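Home | Pantry | Small Kitchens | FAQ | Contact

The Snack Basket FAQ

I get the same handful of emails every month, so here are my answers in one place. Grab a cracker!

Why a basket and not a drawer?
We tried a drawer. Everything slid to the back and I kept buying the same pretzels twice. A basket comes to the table, gets rummaged through, and goes back on the shelf (well, usually).

Which kind do you use?
Gray plastic with open sides and a handle that folds down. I can see color through the slots, and that's enough for me to know we're stocked.

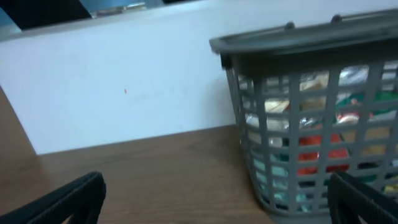 The gray basket on the table, full of packets.

Where did you get it?
Jakab, the housewares place near my old apartment. There's one by Stikix I like too, but it's too deep for my shelf.

How do you stop it turning into a mess?
I don't, really! It's a jumble and I'm fine with that. Big packets go in first, standing up if they'll stand, and the little ones fill the gaps.

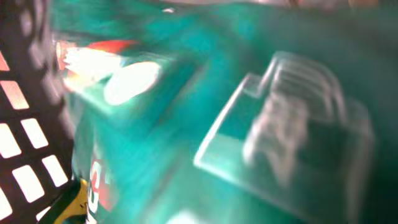

Every March I tip the whole lot out, check the dates, and wipe the basket down with warm water and dish soap. It takes me 2 songs on the radio, maybe three if I stop to eat something.

Do you take things out of their wrappers?
No. I did the matching jar thing for a while and lost track of what was what. Wrappers keep the date and the ingredients right there, and my nephew has allergies, so I want to be able to check. 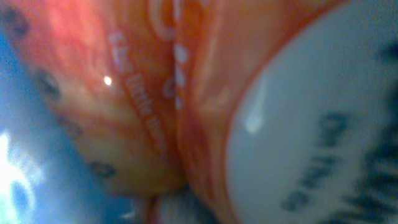
Orange wrapper, very close up. Still in its packaging, like everything else.

What about half-eaten packets?
Fold, clip, back on top so they get finished first. I bought a bag of 80 clips from Junton and I'm still losing them.

Comments

Margit Bodnár: Mine has handles that pop out when it's heavy. Does yours?

Ákos Barta: Tried the big ones first idea tonight and got the lid of the cupboard bench shut again. Thank you!

Przemysław Szulc: Team drawer here, sorry.

Contact | © Clurkberg Kitchen Notes | Back to top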